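4. Setting Up the Tasting and Packing Table

4.1 Scope

This section covers the preparation of one table for the Rorville gift box line: clearing the surface, placing the tray and the board, staging one carton of biscuits, and closing the table at the end of a session. It applies to tables at the Gevero shop and at the Plollitberg counter. It does not cover the storage room (Section 3) or the outer shipping boxes (Section 6).

Read the whole section once before starting. The steps are short but the order matters, and a table set in the wrong order usually has to be cleared and set again.

4.2 What You Need

Collect the following before you clear the table:

Microfiber cloth, dry
Microfiber cloth, slightly damp
Serving tray, white, with rim
Wooden board
One carton from the current shelf, unopened
Tongs or a clean pair of food gloves
Table card and pencil
Small brush for crumbs

NOTE: The table card is the half-sheet form kept in the folder at the end of the counter. One card is used per table per session. Do not carry a card over to the next session, even if no carton was opened.

4.3 Preparing the Surface

The dark tables have a matte finish. Crumbs, flour dust and dried water marks show on it far more than on the older pale tables, and cleaning sprays with wax or polish leave patches that do not come off with a cloth.

1. Remove everything from the table, including cards, price holders and tape.

2. Brush loose crumbs toward one short edge and into your hand or a bin. Do not brush toward the wall side.

3. Wipe with the damp cloth in straight passes along the length of the table.

4. Wipe again at once with the dry cloth. Do not leave the surface to dry by itself.

5. Look across the surface from a low angle, facing the nearest window or lamp. Streaks show up as dull lines. Repeat steps 3 and 4 on any streaked area.

CAUTION: Do not use spray polish, furniture oil or any abrasive pad on a matte surface. Rubbing one spot hard will make it shiny, and the shine is permanent.

NOTE: Light from overhead fixtures leaves soft, pale bands across a clean matte table. These move when you move your head. Streaks stay where they are.

4.4 Placing the Tray and the Board

The middle of the table is kept for the carton. The tray and the board go to the right-hand side, with the tray at the far corner and the board at the near corner. Left-handed staff may mirror the layout, but both items must then move to the left side together.

1. Check the tray for chips along the rim and for specks on the surface. Wipe off any speck before use. If it does not wipe off, note it on the table card.

2. Set the tray down flat at the far corner. Lower it onto the table; do not slide it, as grit caught underneath will scratch the finish.

3. Check that the board is dry on both faces. A damp board will leave a mark on the table and can warp.

4. Set the board at the near corner. It does not have to be square to the table edge.

5. Leave a clear hand's width between the tray and the board.

The tray is for biscuits that are going out to customers. The board is for cutting and for broken pieces. Do not mix the two, and do not stack the board on the tray when clearing.

4.5 Staging the Carton

The carton is staged closed and stays closed until the first customer is at the table or the first gift box is ready to be filled. It lies flat with the flavor name facing up.

1. Take one carton from the current shelf. Hold it by the long sides. Do not pick it up by the end flap.

2. Compare the flavor name on the carton with the name on the table card.

3. Lay the carton in the middle of the table. It may lie at a slant if that makes the lettering easier to read from your side.

4. Check that no part of the carton touches the tray or the board.

5. Write the flavor and the start time on the card.
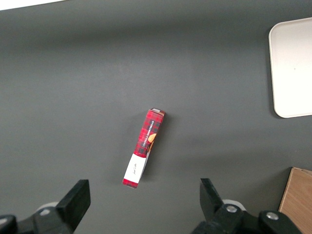 Anum Gondal
Product Handling and Training, Rorville

The vanilla shortbread carton is a long, narrow cardboard box with a red-and-black tartan print. The name runs along the upper face in small white capitals, on a darker strip of the plaid, next to a round picture of a biscuit. Because the letters are small and follow the length of the box, they are easy to miss when cartons are stacked end-on. Always turn the carton and read the name. Do not go by the plaid alone.

A white label band crosses the box toward one end, with a line of dark script on it. When you stage the carton, keep this band clear of stickers. Price stickers and session stickers go on the underside only.

4.6 Checking the Carton Before Opening

Carry out this check on every carton, including cartons taken from a shelf that has already been inspected.

1. Look at both ends. The flaps should be tucked in or glued down. A thin, pale line of cardboard where the lid meets the sides is normal on this type of box and is not a fault.

2. Press lightly on the middle of the long face with two fingers. The board should give slightly and spring back. If it stays dented, set the carton aside for staff use.

3. Tilt the carton a few degrees toward each end and listen. A light shift is acceptable. A rattle of small pieces means breakage.

4. Read the best-before month on the carton. Cartons dated April or earlier are not to be opened for the current season's boxes.

5. Mark the check as done on the table card.

If a carton fails any part of the check, write the reason on a strip of paper, secure it to the carton with a rubber band and place it on the return shelf. Do not put a failed carton back on the current shelf -- the next person has no way of knowing it was rejected.

4.7 Opening and Laying Out

1. Put on gloves or take up the tongs.

2. Turn the carton so that the end away from the white band faces you. Open that end only.

3. Lift the flap with a fingertip. Do not use a knife. If the flap is glued, run a thumb along the inside edge until the glue lets go.

4. Draw out the inner wrap slowly, keeping the carton flat on the table.

5. Open the wrap over the board, not over the tray.

6. Move whole biscuits to the tray, one layer only, leaving the rim clear.

7. Leave broken pieces on the board. These may be offered as tasting samples.

8. Fold the inner wrap closed over any biscuits that are left and return it to the carton.

CAUTION: Shortbread contains wheat and milk. Read the ingredient panel of the carton in use before answering a customer's question about allergens. Do not answer from memory, and do not answer for one flavor from the panel of another.

NOTE: Shortbread has a high butter content and will mark paper within minutes. Keep gift tags, tissue and the table card off the tray and the board.

4.8 Filling a Gift Box

The gift box used with this table is the Ekpo size, stock number 765. The depth of the box is 216 mm, and a carton that is longer than this must be placed on the diagonal or moved to the next size up. Try the fit with an empty box before adding tissue.

1. Line the box with two sheets of tissue, crossed.

2. Place the closed carton in the box with the flavor name up.

3. Fill the gap on each side with crumpled tissue. The carton should not move when the box is tilted.

4. Add any smaller items on top of the tissue, never on top of the carton.

5. Fold the tissue over, close the lid and apply the seal.

6. Write the box number on the card.

Only unopened cartons go into gift boxes. An opened carton, even one that has been neatly closed again, is for the tasting tray.

4.9 Room Conditions

Keep the room at or below 21 degrees C while biscuits are on the tray. In warmer conditions, put out half the usual layer and refill more often. Keep the table out of direct sun -- dark tops heat up quickly, and a carton lying flat on one will warm from underneath.

Biscuits left on the tray for more than two hours are to be cleared, whatever their condition.

4.10 Closing the Table

1. Clear the tray first. Do not return tray biscuits to the carton.

2. Clear the board and discard any remaining pieces.

3. Write the end time and the number of cartons opened on the card.

4. Label any opened carton with the session time, on the underside, and move it to the opened shelf.

5. Wash the tray in warm water. Wipe the board with a damp cloth and stand it on edge to dry. Do not soak the board.

6. Brush and wipe the table as in 4.3.

7. File the card in the folder.

The folder holds almost 2000 cards. When it is full, move the oldest cards to the archive drawer and start the folder again from the front.

4.11 Common Problems

Pale ring on the table after clearing
Usually water from a tray that was not dried. Wipe with the damp cloth, then dry at once. If the ring remains, report it before using the table again.

Flap tears on opening
The carton was opened too quickly or from the glued side. Finish the session with it, then discard the carton. Move any remaining biscuits to a lidded tin with the flavor and best-before month written on it.

Wrong flavor staged
If the carton is still closed, return it to its own shelf and begin again at 4.5. If it has been opened, correct the table card and carry on with that flavor for the rest of the session.

Board rocks when pressed
The board has warped. Turn it over and test again. If it rocks on both faces, take it out of use.

Continue with Section 5, Labels and Seals.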